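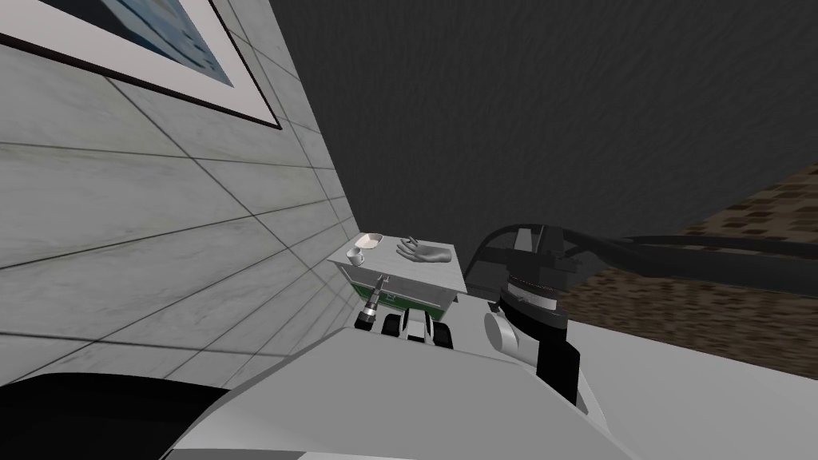 Figure 2. Simulated room view: tiled wall and small white cabinet.

4. Setting up the Isden soil conductivity probe

This section covers first use of the Isden probe and the Clanar hand unit. Read section 3 (battery and storage) before you start. The hand unit must be running the firmware supplied with the probe. Older hand units accept the plug but show dashes in place of a reading.

4.1 Connecting the probe

1. Switch off the hand unit.
2. Remove the gray cap from the probe plug and keep it. The plug must be capped whenever the probe is stored on its own.
3. Line up the notch on the plug with the mark on the socket. Push until it stops, then turn the collar clockwise by hand until it is snug.
4. Hold MODE and press POWER. Release both when the display shows PRB.
5. Wait for the serial number to appear. Check it against the label on the probe handle. If the two do not match, see 4.6.

Caution: Do not use pliers on the collar. A damaged thread lets water into the socket and is not covered by the Prondov warranty.

4.2 Choosing units

The hand unit leaves the factory set to microsiemens per centimeter. To change to millisiemens, press UNIT while a reading is on the display. The setting is kept when the batteries are changed. Readings already in memory are not converted – they are stored with the unit in use when they were taken, and are exported that way.

4.3 Zero check in air

1. Rinse the two steel pins with distilled water and dry them with a lint-free cloth.
2. Hold the probe by the handle, pins down, away from metal objects.
3. Press ZERO. The display counts down and then shows 0.
4. If a value other than 0 remains, clean the pins again and repeat the check. Two failed checks in a row set the error flag E2.

Note: Skin oil on the pins is the most common cause of a failed zero check. Handle the probe above the collar only.

4.4 Calibration in solution

Calibration is needed before first use, after a change of pins, and at the start of each season. Users who store the instrument over winter normally do this in April. The solution and the probe must be at the same temperature. Leave both in the same room overnight if they have been kept apart.

1. Pour 200 ml of calibration solution into a clean plastic beaker. Do not use a metal container.
2. Lower the probe until both pins are fully covered. The pins must not touch the beaker.
3. Stir gently once and tap the handle to release trapped air.
4. Press CAL. The display shows the stored reference value, which is 783 for the solution supplied in the kit.
5. If you are using a different solution, set its value with the arrow keys. Use the value printed on the bottle for the current temperature.
6. Press CAL again to accept. The reading flashes while it settles and stops flashing when it is stored.
7. Rinse the pins with distilled water and dry them.

Caution: Throw away used solution. Pouring it back contaminates the bottle, and the error then carries over into every later calibration.

If the reading is still flashing after two minutes, the solution is too cold or the pins are worn. Press POWER to cancel. The previous calibration stays in memory.

4.5 Taking a reading in soil

1. Clear stones, mulch and loose litter from the spot.
2. In firm ground, make a pilot hole with the rod supplied. Never hammer the probe.
3. Push the probe straight down until the depth ring meets the surface. Do not rock it from side to side. This opens a gap along the pins and gives a low reading.
4. Press READ and wait for the tone.
5. Press STORE to keep the reading, or READ to take another at the same spot.
6. Pull the probe out by the handle. Do not pull on the cable.

The memory holds 900 readings. When it is full, the display shows MEM and STORE has no effect until readings are exported or cleared. Readings that are not stored are lost when the unit switches off.

Note: Conductivity readings depend strongly on soil moisture. Compare readings only where moisture is similar. In very dry soil the display may show LO, meaning that contact between the pins and the soil is too poor for a measurement. Water the spot, leave it for several hours and try again.

4.6 Messages during set-up

PRB stays on the display: the plug is not fully seated. Switch off and repeat 4.1 from step 3.

Serial number does not match: the hand unit has kept the details of an earlier probe. Hold ZERO and press POWER to clear them. Calibration data are erased at the same time, so repeat 4.4.

E2: zero check failed twice. Clean the pins and switch the unit off and on before trying again.

E5: reference value out of range. Check the value entered in 4.4, step 5, and the unit selected.

Messages not listed in this section are covered in section 7. Probes returned for service should be sent dry and capped to Bednárik, with the serial number written on the outside of the package.

Section revised 17 December 2025. Technical editor: Danica Hrnčiar.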